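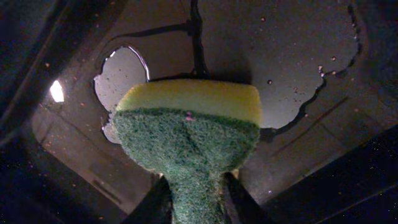 Notes for the Clestard talk
Fri 8 May
By the author of the Nerus shared kitchen newsletter

Good evening, everybody, and thank you for coming out. (Wait for the chairs to settle.) I was asked to talk for 12 minutes about washing dishes by hand, and I told my family I could easily do 300, so please wave at me if I run on.

Start with my grandmother's kitchen. One window, one tap, and a big enamel bowl that she filled before anyone had even left the table. She washed in the same order every night of her life — glasses, then silverware, then plates, and the greasy pans dead last, when the water was past caring. I still do it that way, and I still hear her when I put a fork in too early.

Then the Surkera house, where I rented a room with a dishwasher for the first time. I loved it for 2 months. What I missed was the talking! One person washing and one drying will tell each other things they'd never say across a dinner table. (Tell the story of the gravy boat here, the short version.)

Practical part, keep it moving. Scrape first. Change the water sooner than you want to. Rough side for baked-on food, soft side for glasses and anything nonstick. Let the sponge dry out standing up, where the air can get at it, and toss it when it starts to smell.

Ask who here grew up drying. Let them answer, and take your time with this, the April group in Zakaria had lovely stories.

Last 2 minutes for questions, then point people to the coffee — and the cups go in the left-hand sink, please.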